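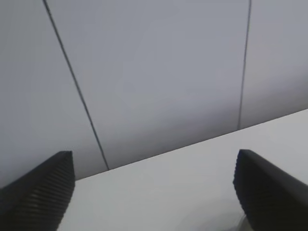 Well, the ceiling in the back room is finished, or as finished as it's going to get before I lose interest and start on the hallway. I've been banging on about that ceiling since May, so those of you who've stuck with me deserve a proper update.

Quick recap for newcomers. When we bought the place in Nallville the back room had a sagging old ceiling with a water stain the shape of a boot, and every person who came over for a cuppa would look up at it, then politely look at the floor. I wanted to skim over the lot and paint it. My neighbour Eino Harju (retired plasterer, strong opinions) told me I'd be doing it again in two years, and that I should pull it down and put panels up instead. I sulked for a week and then did what he said.

The panels are pale grey, which caused a fair bit of discussion in this house. I'd always had white ceilings! My mum has white ceilings, everyone I know has white ceilings. But the grey was on special at Karppinen, $272 for what I needed including the trims, and once you've seen the price of the white ones you come around to grey pretty quickly. I really like it now. It's softer in the mornings, and the dead moths don't show up as much.

Then there are the seams. I went back and forth on whether to fill them, and had even bought a tub of Skonik filler, but I ended up leaving them as thin dark lines between the panels. I think it looks neat, a bit like a boat. Eino thinks it looks like I ran out of filler. The tub is still in the shed if anyone local wants it.

Getting the things up was a two-person job and then some. Ekrem from work (Ekrem Yüksel, he of the famous lemon slice) came over on the Saturday and held his end up for what he claims was 19 minutes while I hunted for the right drill bit. It was in my pocket. I've promised him dinner, and he's asked for it in writing.

What I'd do differently: measure the room in more than one spot. I measured along the back wall, felt very pleased with myself, and found out with the last panel in the air that the other end is wider. Old houses, hey. There was some trimming and some swearing, and the dog went and sat in the laundry until it was over.

Also, wear goggles. I know, I know. But when you're drilling straight up, all of it comes straight down, and I had grit in my eyebrows until Tuesday.

Next on the list is a light fitting. I've got my eye on one from Ostano, but it comes in 2 sizes and I can't picture either of them up there, so I've cut circles out of a cereal box and will be blu-tacking them up over the weekend. If you've got a low-ish room and a light you love, tell me in the comments!

Last updated: Feb 1, 2021

Print this page
E-mail this to a friend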